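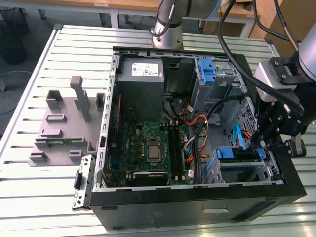 I do most of my mall shopping with a list and a tape measure, and I come home with far less junk than I used to. Big shopping centers are built to make you wander, and I'm an easy target for it (free samples, scented candles, a store that sells nothing but socks). So now I sort things out at home first. Say I'm going in for computer parts. I take the side cover off the tower, lay it down so the inside faces up and get a phone picture of the label on the power supply before I leave the house. Saves me standing at the counter saying "it's a gray metal one" to some poor kid in a polo shirt.

The same goes for anything that has to fit something else. Vacuum bags, watch batteries, lampshades, the rubber ring for the pressure cooker. Take a picture of the old one, with the number showing if there is a number, and put all those pictures in one folder on your phone. Mine is called Mall. It had 16 pictures in it last time I looked, and I really should clear out the water filter, which I bought back in August.

Park by the store where you'll buy the heaviest thing, and go there last. I spent years parking wherever I found a space and then hauling a box of dinner plates past every shop at Hurnatero Galleria. If you use the garage there, Level 2 comes out right by the housewares floor and the elevator is much quicker than the one by the food court.

Go early. The doors at Hurnatero open at 10, but the walkway from the train opens 30 minutes before that, and the coffee place halfway along is already serving. By noon you'll be in line for everything, including the restrooms.

Measure your car as well as your room! I once bought a bookcase at Gorell on clearance, very pleased with myself, and it was 8 inches too long for the back seat. Delivery cost me nearly what I'd saved. I keep the trunk measurements on a card in the glove box now, along with the width of our front door and the turn at the top of the stairs.

Bags – bring two big flat ones with stiff bottoms. Paper store bags are fine until it rains, and the handles always go on the escalator. I keep a cheap insulated one in the car too, in case I give in and buy cheese at the basement market.

Receipts I photograph at the table over lunch. The thermal paper kind fades on a sunny windowsill, and I've lost a return that way. The paper copies go in an envelope in the kitchen drawer until the return date has passed. Naidoo gives you the date printed at the bottom, but some of the smaller shops only have it on a sign by the register, so I write it on the receipt in pen.

Loyalty cards are a mixed bag. I have the Flotow one and I've got 1,939 points on it, enough for a set of towels if I ever remember to use them before they expire. I turned down all the others. The emails alone were making me buy things.

Last one – if you're trying on shoes, wear the socks you'll wear with them, and walk on the hard floor out by the entrance. Everything feels comfortable on that thick carpet.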